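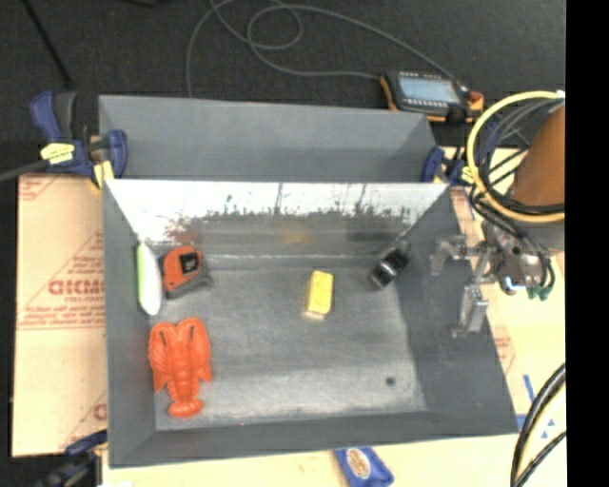

Moving out of a place you've been in for 19 years: what do you do with the junk drawer stuff?

ruba_h
OK so I'm three weeks out from the move and I've done the kitchen, the books (ugh, the books) and most of the bedroom. What I can't get through is all the little odds and ends. Tape measures, half a roll of picture wire, keys to who knows what, the pens, the adapters. Every time I sit down with it I sort for an hour and end up with the same pile in a different shape. My sister says to dump it all in one box and label it MISC. My husband says throw it out, all of it, and buy new when we get there. Who's right?

oldhouse_evaristo
Your sister. I moved in June and I had four MISC boxes. I've opened two. Life goes on.

skamath
Strong disagree with Evaristo, sorry! MISC boxes are how you end up paying a mover to carry dead batteries across the state. I went through mine one drawer at a time with the TV on, and the rule was I had to say out loud what the thing was for. If I couldn't say it, out it went. My kids thought I'd lost it. Got seven drawers down to two shoeboxes.

ruba_h
Seven?? OK now I feel better about my five.

oldhouse_evaristo
Seven drawers of junk and she's lecturing me, lol

skamath
Seven drawers and a hall closet, if you want the full confession. But they're GONE.

mahfuz_s
Do not throw out the keys until you've handed over the house. I tossed a bunch of "mystery" keys the last time and one was for the meter cupboard. The locksmith was 100 bucks and he was there maybe ten minutes. Still mad.

Everything else I'd let go of pretty freely. Cheap screwdrivers, the extra scissors, the little tools that come with flat pack furniture. I must've had a dozen of those from all the Skustora shelves we put together.

ruba_h
The meter key! I would have absolutely done that. Putting all the keys in a jar right now.

AWendt
I'm with your husband on most of it, but not on the hand tools. You need a tape measure the very first day, before the truck is even unloaded, and you won't find it if it's in a box called MISC. Same for a box cutter, a flashlight, a phone charger and toilet paper. I pack one bag that rides in the car with me and it doesn't go on the truck for any reason. My late mother did it that way and she moved eleven times.

skamath
Seconding the car bag. Put snacks in it too.

mahfuz_s
And the wifi router!! And the remote for the TV, taped to the TV.

oldhouse_evaristo
Please don't tape it to the screen. Ask me how I know.

ruba_h
This is great, thank you all. Different question while I've got you. We got a quote from Inberg for the truck and two guys and then they called back and added $233 for "stairs." There are six steps. Outside. Is that normal?

AWendt
It is not normal for six steps. Stair fees are usually per flight. Call back and ask for it in writing, and have another quote in your hand when you do.

oldhouse_evaristo
Eh, I don't know. Mine charged for the porch and I just paid it. They were careful with the piano and I'd have paid double to not have that conversation.

AWendt
Evaristo, that is exactly why they do it.

mahfuz_s
We used Cliren, they're a little outfit, and the whole thing was $489 with no extras, but that was a one bedroom and we were only going across the river. They were late and very nice about it.

ruba_h
Called Inberg. The woman on the phone said the stair fee was "automatic" and then took off half when I asked what it was automatic for. I'm calling Cliren in the morning anyway.

skamath
Half is good! Get the other half!

AWendt
Update us please. Also, have you measured the sofa and the new front door yet? Measure the door with the trim, and measure the turn in the hallway if there is one. Our old green couch lived in the garage for a year over two inches.

ruba_h
I have not measured the sofa. Going to go measure the sofa.

oldhouse_evaristo
Is the tape measure in the MISC box

ruba_h
Shut up Evaristo (it's in my coat pocket)

skamath
OK but are you keeping the picture wire or not? You have to say out loud what it's for.

ruba_h
It's for pictures, Sharada. It stays.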